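Notebook, Darnbridge bench, August

09:40

Back on the moisture absorbers. Prys has put the Nasach box on my side of the bench again with a note saying "please just finish it", so I am finishing it. For anyone picking this up cold, the claim on the box is that one hanging bag "keeps a bedroom dry" while washing is drying in it. Hanging bag, 300 g of fill, calcium chloride with some starch to make it gel. No room size given. No starting humidity given. No airing conditions given. "Dry" is not defined anywhere on the box, the leaflet or the data sheet Kushwaha sent over with the samples, which is two pages and one of those is the returns policy.

What I'd like to know is simple enough. How much water does a bag take up, how fast, and does that come anywhere near what a load of washing puts into the air.

Things I believe before starting, written down so I can't pretend otherwise later: calcium chloride works. It is good at what it does and has been for a very long time. I don't think the product is a fraud. I think it is a real effect in a small bag, sold with a sentence that doesn't mean anything.

10:15

Rate test, cold cupboard. Bag on the hook balance, door shut, lid off the salt tray so the air in there settles at the usual seventy-five or so. Left it alone. The temptation is to open the door and look, which lets the corridor in and ruins the next hour, and I have told other people off for it.

Unus loggers on the top and bottom shelf. They don't agree. They did not agree last month either. The bottom one reads higher, and it still reads higher when I swap them, so part of it is the shelf and part of it is the logger, and I can't split the two with what I have. Noted in the loggers' own book. Using the difference from start for each one and ignoring the absolute values.

10:50

While that runs, the washing side.

The leaflet talks about "a typical load" with a drawing of a T-shirt. The amount of water in a load depends far more on the spin speed than on what is printed on anyone's shirt. Old towel, poor spin, and you're carrying litres up the stairs. Thin synthetic stuff off a fast spin has hardly any in it. So a test with three football shirts would pass and a test with two bath towels would fail, using the same bag in the same room, and both could go on a box as "tested".

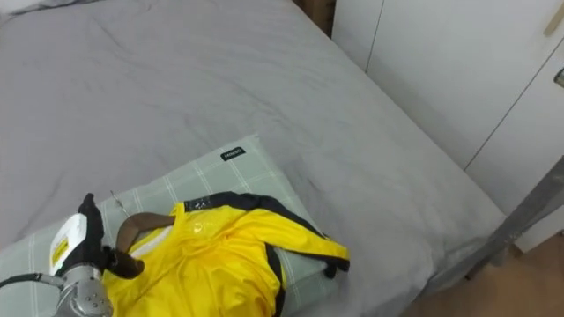 I keep coming back to where the water goes, and the leaflet skips it altogether. Damp washing loses water to the air, yes. The air then loses it to whatever is coldest or thirstiest. In a bedroom that means the window, the outside wall, the corner behind the furniture, and then all the soft things, mattress and pillows and curtains, which will hold a surprising amount and hand it back later when the heating comes on. The bag is competing with all of that. It has a few square centimetres of membrane. The mattress has rather more.

This matters for anybody measuring it too. Put a logger in the middle of the room and you'll see the humidity climb, level off and come down, and you could easily write that the bag brought it down. The plaster could have done the same job with no bag there at all. I have asked Kushwaha whether the room trial they mention was run with a no-bag control. Email sent, second time of asking.

11:30

Prys Skyrme came through, read the above over my shoulder and said I was being unkind to a bag. Possibly. She also said people don't buy these on litres, they buy them on the fact that water visibly collects in the bottom, and if you can see water then you feel something has been done. I agree with that and I think it is the whole trouble. The visible water is true. It doesn't tell you what share it is of the water you put in the room.

She wants the write-up to be two sides at most and to have a sentence in it that a tenant could use. Fair.

12:10

Airflow. Most of the advice on drying indoors comes down to spacing and a door or window, and it's dull and it works better than anything in the box. Same load, same room, hung close together versus hung with gaps, and the gapped one is ready sooner every time I've bothered to do it. 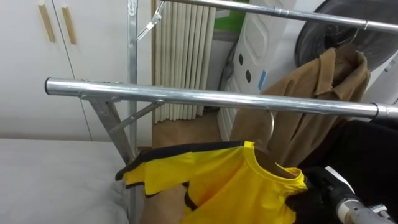 Spacing gets talked about as if it only meant the gap between one garment and the next. There is also the thickness of fabric where it doubles over a rail, and that bit is always the last to dry, whatever you do with the rest. Sleeves are bad for it, and linings, and anything with a cuff. A folding metal rack with a front rail and a rear rail at least lets you put a heavy thing across both so that it isn't lying against itself. The drawback with tube that telescopes, silver sort with a collar where one section slides into the next, is that the collar makes a step, and hangers creep up to it and bunch. I would rather have a plain rail and lose the adjustment. I've no numbers for that, it's a grumble and should be read as one.

No bag helps with any of this. A bag can only deal with water once it has left the cloth and drifted across the room.

13:40

Back from lunch. Balance reading on the cupboard bag is up, curve is straight so far, no sign of it slowing. Good. This is the product at its best, remember: humid, closed, small space, nothing else in there soaking anything up. In a wardrobe or a caravan locker I would expect it to earn its keep. The leaflet mentions wardrobes once, at the bottom, in smaller type than the bedroom claim. If I were selling it I'd have swapped those over.

Second bag moved to the middle cupboard, held at 50 per cent. I want to see how quickly the uptake falls off in air that is already decent. My guess is sharply. 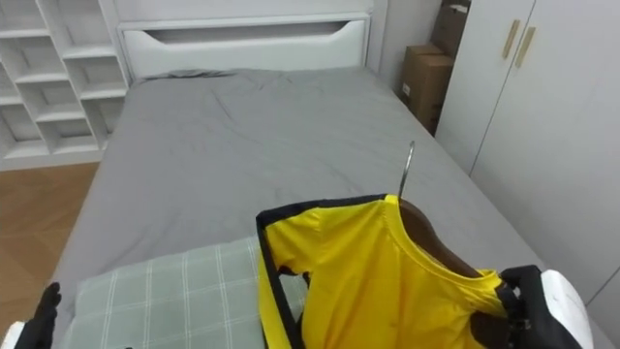
Looked up our own notes from the last time we did room work, mainly to see why we stopped. We stopped because the room leaked. Any ordinary bedroom swaps its air with the rest of the house and with outdoors all the time, under the door, round the window, through the floor if it's boards. On a dry day that leak takes away more water than a hook full of bags could. On a wet warm day it brings water in, and you'll be emptying the bag and feeling pleased while the bag is drying out the street.

I don't see a way round it short of building a sealed room, and a sealed room would answer a question no tenant has.

15:05

Middle cupboard: uptake is much slower than the first, as guessed. Still taking some. I'm leaving it overnight, the full 11 hours with the door shut, before I say by how much. Whoever is in first, please write the reading down before you touch the door. Then open it.

Also the membrane. On one of the 4 sample bags the seam has a pinhole and there was a tacky patch on the tray underneath. Calcium chloride brine on a carpet never properly dries, and on metal it is a nuisance. I am putting this in the report even though it's one bag, and Kushwaha can tell me I was unlucky. I might have been. I'd want to see a good many more before I hung one over anything I liked.

15:50

Reply from Kushwaha. The room trial was "conducted in a real home environment" and the result was that "users reported a fresher feel". So no control, no load weight, no spin speed, and no humidity figures that they're willing to send. They did attach a coupon.

To be fair to them, I'd said I would be content with the raw log and they say they don't have it, and I believe them. I suspect somebody hung a bag up, asked the people who lived there if it was nice, and it was.
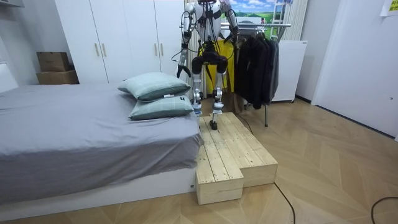
Bedroom with the bed and clothes rack.

16:20

Draft wording for the two sides, so that Prys can cross it out:

Takes up water at a steady rate in a small closed space with damp air. Slower in air that is already reasonable. We could not find support for the statement that one bag keeps a bedroom dry while washing is drying, and we don't think the statement can be tested as written. For drying indoors: fastest spin the fabric will stand, gaps between items, turn anything thick over halfway through, window open a little and door to the rest of the house shut. If you have an extractor nearby, use it. Bags may be some use in cupboards. Stand them in something.

She'll say "stand them in something" is too blunt. I'd like it kept.

Things still open:
Overnight reading, middle cupboard.
Logger offset, top and bottom. Ask Unus if they'll recalibrate or if we have to buy again.
Weigh a bath towel straight off our own machine at both spin settings. I keep quoting the difference and I haven't measured it on this machine.
Pinhole bag is in the tub by the sink with a lid on, labelled. Please don't rinse it.

17:00

Cupboard one still climbing. Tray topped up, door shut, going home.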